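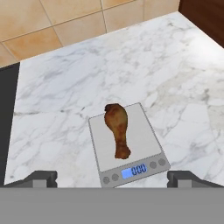

Roasted chicken drumstick on a digital kitchen scale.

Food and Health, Unit 9
Weighed food records

Handout revised 18 July 2021. Bring it to the lab session along with your record sheets.

What this unit covers

A food record is a written account of everything a person eats and drinks over a set period. In a weighed record, each item is put on a scale before it is eaten, and whatever is left on the plate is weighed afterward. The difference is the amount eaten. In an estimated record the person writes down household measures instead: a cup, a slice, a medium apple.

Both kinds are used to work out how much energy, protein, fat and so on a person takes in. Both depend on three separate pieces of information, and an error in any of them carries through to the final number:

1. What the food was.
2. How much of it was eaten.
3. What a gram of that food contains.

The first half of this unit is about the second item. The third item was covered when we looked at food composition tables, and you should have those notes with you.

Terms

As purchased (AP): the food as it comes from the store, with skin, bone, peel, pits and packaging liquid included.

Edible portion (EP): the part that is eaten. Sometimes written EP raw or EP cooked.

Refuse: the part that is not eaten, such as bone, shells and cores. What counts as refuse can differ from one person to another. Some people eat chicken skin and some do not. Potato peel is the same. Record what this person did, on this day.

Plate waste: edible food that was served and left.

Yield: the weight of food after cooking divided by its weight before cooking. A yield below one means the food lost weight. Meat nearly always loses weight. Rice and dried beans gain it.

Tare: to set the scale to zero with the empty container on it.

Raw weight and cooked weight

This is where most student records go wrong. Meat loses water and fat as it cooks. The protein mostly stays where it is. A gram of cooked meat therefore holds more protein than a gram of the same meat raw, even though nothing has been added to it.

If you weigh the food cooked, look it up under a cooked entry. If you weigh it raw, look it up under a raw entry. Mixing the two gives a wrong answer every time, and the error runs in opposite directions for meat and for grains. Using cooked weight with a raw entry makes protein from meat look too low. Using cooked weight with a raw entry for rice makes the starch look much too high.

The cooking method matters too. Roasted, fried, stewed and grilled are separate entries in most tables. Write the method on the sheet when you write the food. Do not leave it for later.

Food with bone in it

Drumsticks, ribs, chops and whole fish cannot be weighed once and left at that. The bone has weight and nobody's intake includes it. There are two ways to deal with this.

Method A. Weigh the piece before the meal. Keep the bone and any scraps. Weigh them after the meal and subtract.

Method B. Weigh the piece before the meal, and multiply by the edible fraction given in the food table.

Method A is better where you can use it. Method B assumes that the piece is average and that the person cleaned the bone about as well as the people who made the table. Use it for restaurant meals, for take-out, and for any time the bones have gone in the trash.

Worked example for Method A. A plate of roasted chicken pieces is weighed on a tared plate and comes to 349 g. After the meal, the bones and gristle on the same tared plate come to 40 g, and there was no other waste. The amount eaten is

349 g - 40 g = 309 g

That is an EP cooked weight, so the entry to look up is roasted chicken, meat and skin. If the skin was pulled off and left, it should be on the plate for the second weighing, and the entry changes to meat only.

Note that the entry changes as well as the weight. Skin holds a large share of the fat in a piece of chicken, and fat supplies 9 kcal per gram. Taking the skin's weight out while keeping the "meat and skin" entry will still leave too much fat in the total.

Scales

For home records we use a digital kitchen scale that reads in grams. Spring scales with a dial are acceptable for potatoes and flour but are hard to read at the low end, and they drift.

Two properties are often confused:

Resolution is the smallest step on the display. A scale with a resolution of 2 g will show 38 or 40 but never 39.

Accuracy is how close the reading is to the true weight. A scale can show single grams and still read several grams off.

Resolution matters most for small amounts. A 2 g step is no trouble when you are weighing a dinner plate. It is a serious problem with butter on toast, oil in a pan, or sugar in coffee. For these, weigh the container instead: put the butter dish on the scale, write the weight down, take the butter, and weigh the dish again. The step size is still there, but you avoid scraping, spilling and guessing. For very small amounts, add up a full day's use and divide.

Check accuracy at the start of each record period with a known weight. The lab has a set of brass weights for sign-out. If you cannot get to the lab, an unopened package is a poor substitute, because the printed weight is for the contents and the packaging is extra.

Setting up at the counter

Put the scale on a hard, level surface. A folded towel or a cutting board under it will change the reading. Keep it away from fans, open windows and the edge of the stove. Let it settle after switching on. Tare with the plate or bowl you are going to use, and do not change plates partway through.

Place the food so that all of it is carried by the platform. A long item that touches the counter at one end will read low. If it will not balance, use a light plate, tare, and weigh again.

Many scales switch themselves off after a short time, and the tare is lost when they do. If you have to leave the counter, write down the weight of the empty plate first. Then you can still get the food weight by subtraction.

Write the reading at once. Readings kept in the head and written down at the end of the meal are no better than estimates.
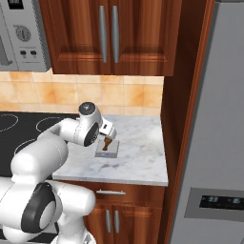
Mixed dishes

Soups, stews, casseroles and sauces are recorded as recipes. The steps are:

1. Weigh each ingredient as it goes in, raw, edible portion only. Include oil and water.
2. Weigh the empty pot before you start. Once it is full and hot it is too late.
3. When the dish is done, weigh the pot and contents together and subtract the pot.
4. Weigh the portion served to the person being recorded.
5. Divide the portion by the total cooked weight. This is the share eaten.
6. Multiply the nutrients in the whole recipe by that share.

The method assumes that the pot is well mixed. It works for lentil soup. It works less well for a stew with large pieces of meat, where one person may get most of the meat and another most of the broth. In that case, take the meat out, weigh it separately, and treat the rest as a recipe of its own.

Many home scales cannot take a full pot. Check the maximum load on the underside. If the pot is too heavy, move the food into two bowls and add the weights.

Food eaten away from home

People seldom carry a scale into a restaurant, and we do not ask them to. Collect the following: name of the dish, where it was eaten, size ordered, what came with it, what was left. Compare with a portion-size guide the same day. Mark the entry E for estimated, so that anyone reading the sheet knows which figures were weighed.

How recording changes eating

People eat differently when they have to weigh everything. Snacks are dropped since each one is a nuisance to record. Meals get simpler. Some participants choose foods they think will look good. This is called reactivity, and it generally makes recorded intake lower than usual intake.

There is also plain omission. The items left out most often are drinks, spreads, cooking fat, sauces, and food eaten while standing up. When you review a sheet with a participant, ask about these by name and in a neutral way. "Was anything added to the bread?" is a fair question. "Just plain bread?" suggests the answer.

Longer records are not always better. The quality of entries falls as the days go on, and more people drop out. Include at least one weekend day in any record, as intake then is often different.

Practice case: the Drurik records

The practice set for this unit comes from the household records kept in Drurik in November. You will get one sheet, with names removed. Some entries were made on a Prutus scale and some on a Nostum scale, and the scale used is written at the top of each page. The two have different step sizes, so look before you start.

Go through your sheet and mark every entry where

- raw or cooked is not stated
- the cooking method is missing
- there is bone, peel or pit and no second weighing
- the figure is smaller than a few steps of the scale

For each one, decide whether the entry can be used as it stands, can be used with an assumption, or has to go back to the participant. Write out the assumption in full. "Assumed roasted, skin eaten" is enough.

For the lab session

Read the Guerra workbook section on yield factors. Bring one food with bone, shell or peel, already cooked, in a covered container. Each pair will weigh the same item by Method A and Method B and enter both results on the class sheet. Wash your hands before handling food, and wipe the platform between items.

Sheets are handed in at the end of the lab, in pen, with crossings-out left readable.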